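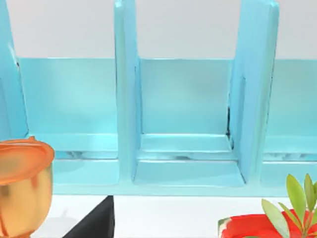 Section 4. Setting up the practice scene

Welcome back! By now you should have the Falden simulator installed and your team folder copied over (if you don't, go back to Section 3 and take your time, we'll still be here). In this section you'll load the rack scene that all the club teams use before the spring challenge.

1. Start Falden and choose Open Scene, then pick rack_18 from the club list. The first load is slow on the older laptops, so please don't click twice!

2. Look for the aqua rack with the upright dividers and the orange cup near it. If you get a bare table instead, you've opened the blank scene, which is easy to do as the two names sit right next to each other.

3. Type 588 in the Seed box. Every team practices on the same seed until you pass your first check.

4. Set the step limit to 2000 and press Apply. The box forgets your number if you skip Apply, and yes, we've all done it.

5. Drive the arm by hand for a few minutes before you run any code. Go slowly near the dividers, they're closer than they look on a small screen.

Note: The red dish and the green plant are not part of the task. Leave them where they are, or your score won't be saved.

Caution: Save your work before pressing Reset. Reset clears the scene and your recorded moves together, and we have no way to bring them back.

If the scene still won't load, write to Irfan Mughal and tell him which laptop you're on.

Last updated May 4, 2025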